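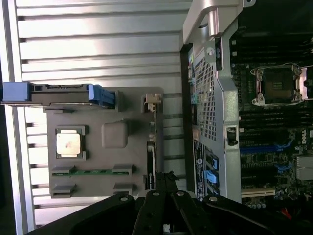
Most cost models for automated repair begin with the robot, presumably because the robot has a price list. We began that way too, and our first budget for the Emholm cell was a tidy document in which the arm, the gripper and the controller took up nearly every line. Parts handling got one line, labeled "misc." That line has since eaten its neighbors. A processor waiting to go into a workstation has to wait somewhere, and the somewhere must hold it at a known spot and a known angle, which is how we came to own the gray tray with its notched square frame for the chip and its small black clips along the edge. The tray is plastic and looks like it costs nothing. We had allowed $500 for fixtures across the whole project, and the drawings alone went past that in June.

We therefore split equipment spending into two groups. The first, bought items, covers anything that arrives in a box with an invoice. The second, made items, covers anything we had to design, print, measure, curse and print again. Bought items are easy to budget and slow to get. Made items are the other way around. Our purchasing office recognizes only the first group and regards the second as a kind of hobby.

Quotes for the bought items came from two suppliers, Flimport and Billeck, and differed less in total than in what they left out. Flimport's figure did not include mounting hardware. Billeck's included it but treated training as a separate product, priced per person, with a minimum of five people. Our group has fewer people than that. We list both omissions as planning costs, on the grounds that somebody always pays them.

For the made items we kept a log of fixture revisions. There were 16 over the life of the project, and most of them moved a pocket or a post by less than the width of a pencil. Each revision used little plastic and a good deal of Yoga Entili, whose hours were charged to a different account and so appeared in the original plan as free. When we moved those hours back where they belonged, the made items rose to around $3,000.

Figure 1. The fixture tray beside an open tower computer, with the gripper over an upright memory module.

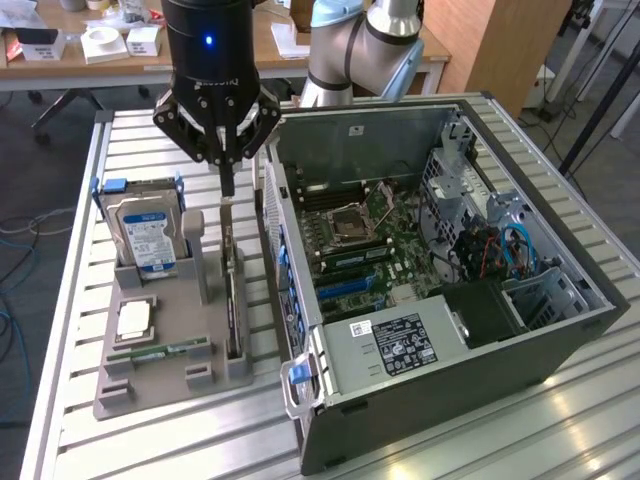
4.3 Planning for the second cell

The budget for the second cell, to be built at the Durán site, starts from the parts and works outward. We first list every component the arm must pick up, then assign each one a holder, a design allowance and a number of expected revisions. Only after that do we ask for a quote on the arm. This order annoys vendors, who like to know early which model we have fallen in love with.

We also hold back a share of the budget for computers to practice on. The first plan assumed that a single donor machine would last the project, an assumption made by people who had never priced a replacement socket. The reserve is listed under consumables, over the objections of the purchasing office, where a workstation is still considered furniture.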